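Assembly Session Participants Wanted, Wostach Workshop

We are looking for adults to take part in a study of how people learn simple fitting tasks by hand. Each session lasts 30 minutes and is held at a table in the ground floor workshop on Moynihan Street.

You do not need any experience of assembly work. You should be 18 or over, and able to sit or stand at a table for the whole session.
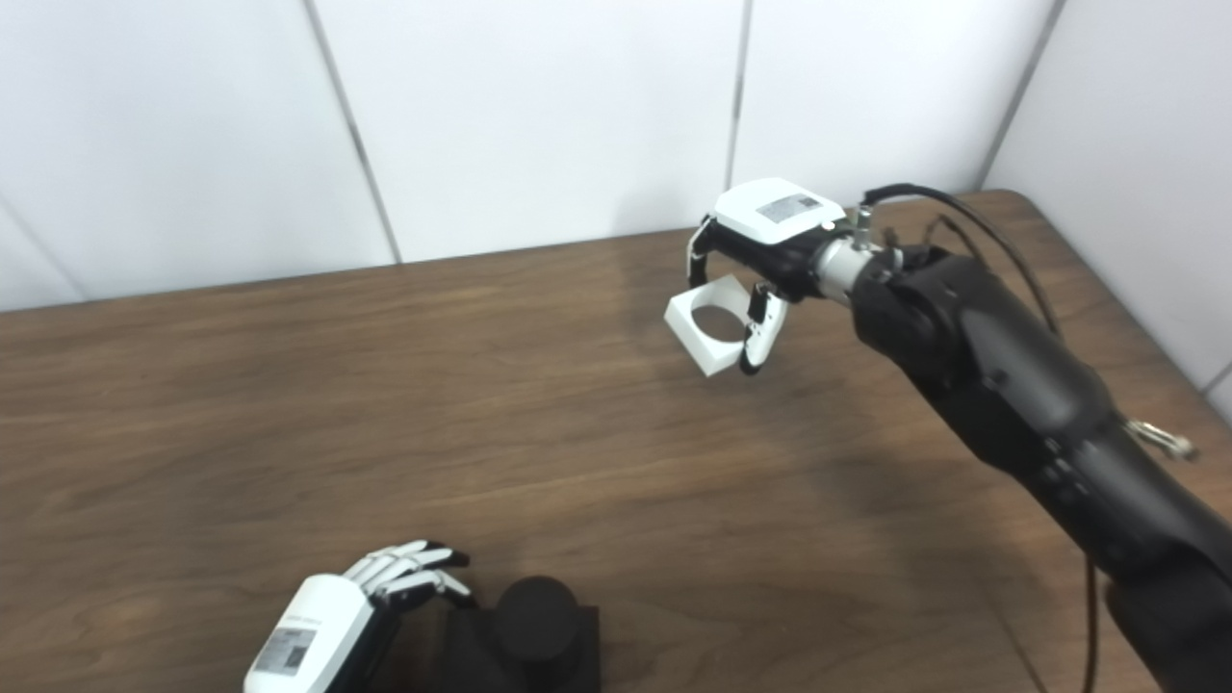

We have 53 places to fill by the end of May. Most people will be asked to come in for 2 sessions. Please tell us if you are left-handed, as we would like a mix.

The main task uses a white square block with a round hole through it and a black peg standing on a base. You will be asked to fit the block over the peg and take it off again, at different speeds. 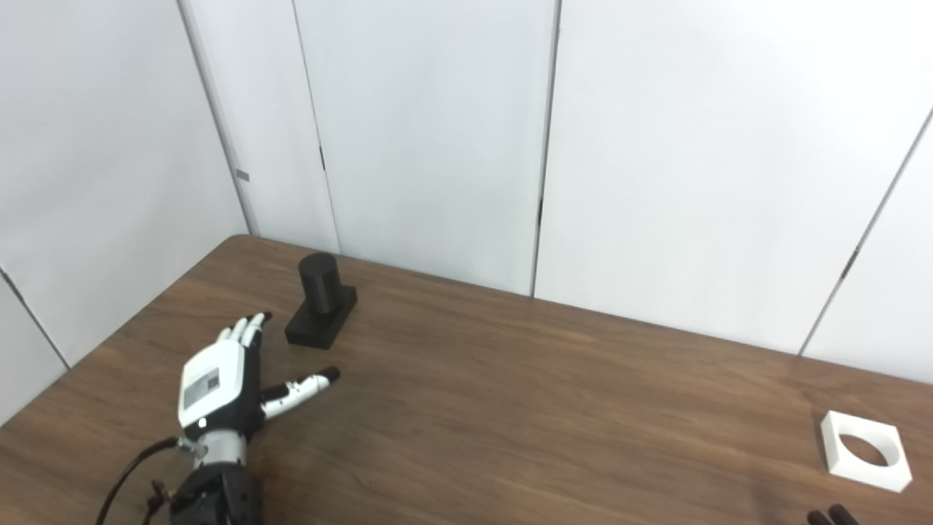 Peg on its base, with the white block to the right.

Travel costs within the city are refunded on the day. Keep your ticket or parking receipt. 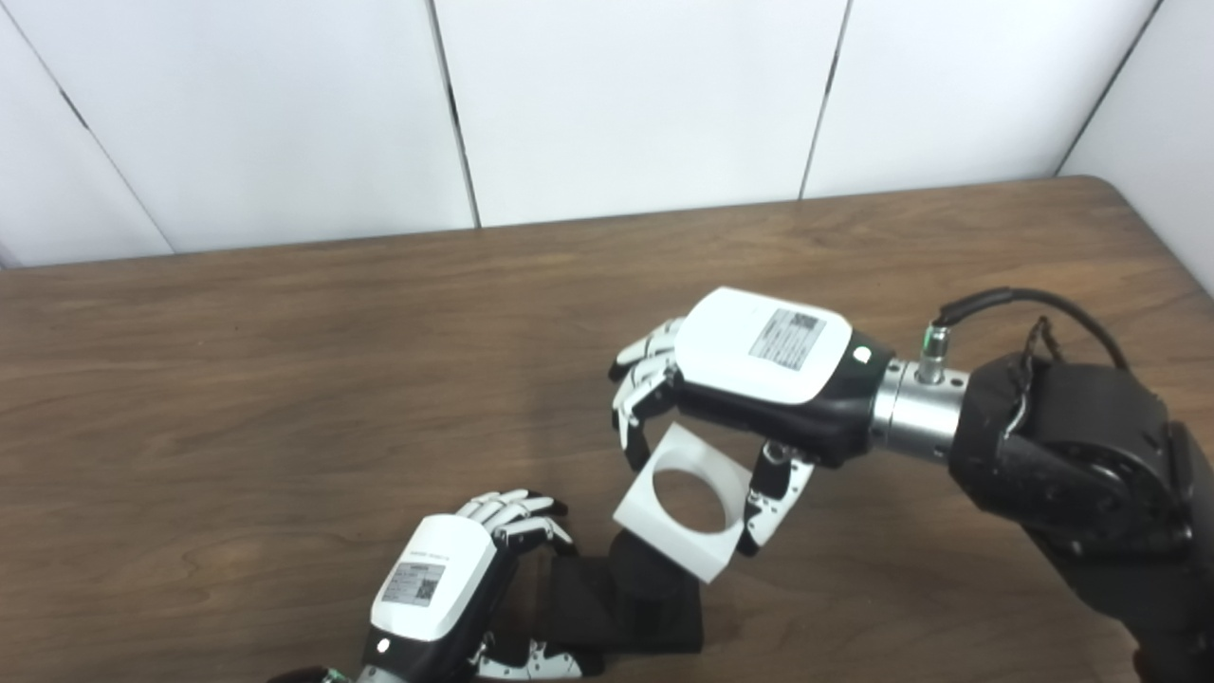 HOW TO APPLY

Send your name, a phone number and the times of day that suit you to Sorcha Corrigan at the workshop office. Jannik Wegener will ring you back to arrange a time. If you have an injury to your hand or wrist, mention it when he calls.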